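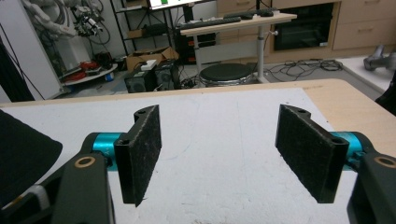
Do I need to book for the Omgate robot open day, or can I just turn up?

Junhao Deng
You need to book. There are 60 places and the form is on the Jilwood site. 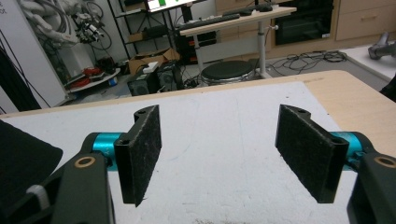

I went in November and walk-ins were sent home - bring your booking email. The demonstration comes first, then you can ask the staff things.

Guilan Jiang
Same as above. Parking is 200 metres up the road.
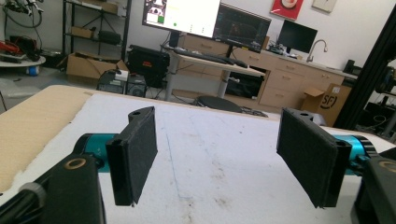

Related: Can children come to the Omgate open day?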